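Zalden Opens Free Workbench Room at Jorkero, With Table Sets for Small Repairs

June 5, 2019 - Zalden is thrilled to announce that its new workbench room is open to the public on the ground floor of the Jorkero building. Anyone can book a seat, bring in a broken lamp, toy or pair of glasses, and get going with the tools already on the table. There is no fee and no membership to sign up for.

The room grew out of the repair evenings Zalden has held at the Hurkulach library, where 235 people brought items in last year. Those evenings were a lot of fun, but they were crowded, and the same few screwdrivers kept wandering from table to table. The new space measures 1409 square feet and has six long tables, each with its own table set.

A table set is a simple thing: a round plate, a sponge, and a few small hand tools picked from the shelf to suit the job. The plate keeps everything within reach and gives loose screws a place to land - anyone who has chased one across a floor will see the appeal!

"We tried boxes, trays and jars, and people kept going back to the plates," said Fung-ping Yeh, who set up the room for Zalden. "They're shallow, you can see what you've got, and you can slide the whole thing over to your neighbor. I love walking in and seeing them out on the tables."

Visitors choose what they need when they arrive and put it back when they leave. Markers are on hand for labeling parts, and the shelf also holds pliers, glue, tape and spare batteries.

Pink plates and green sponges on the tables at Jorkero: 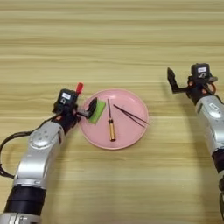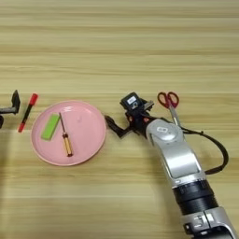 Seats can be booked in two-hour blocks at the front desk or by phone. Children are welcome with an adult, and the Chiang bus stop is right across the street.

Beginner sessions start in August, led by Erick Langat, who has fixed radios and sewing machines for most of his working life. The first will cover loose screws, stuck battery covers and wobbly handles. "Bring the thing that's been sitting in your drawer," Langat said. "Those are the ones I want to see."

Zalden hopes to welcome 2000 visitors in the room's first year. Donations of small hand tools in good shape can be dropped off at the front desk during opening hours.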